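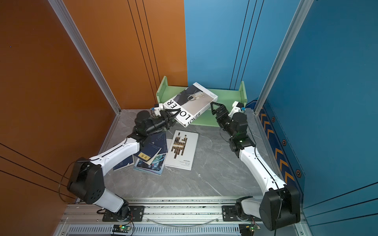
Book stands are my weakness, and I blame Rochelle Mudgway entirely. She told me years ago that a short row of books you can see is worth more than a wall of books you can't (she said it much better, over cake in Hellville), and I've been fussing with short rows ever since.

My rule at the moment is big hardcovers first – they take up the room, so you may as well get them settled – and then the smaller ones tucked in wherever they'll stand up straight. I'm terribly slow at it, I'm afraid. I pick one up, read four pages, and the tea goes cold!

I do love a pale green stand with a white book on it, though. Isla Brunton thinks I should sort by color, and I may give in by July. If you have a system of your own, do write and tell me about it.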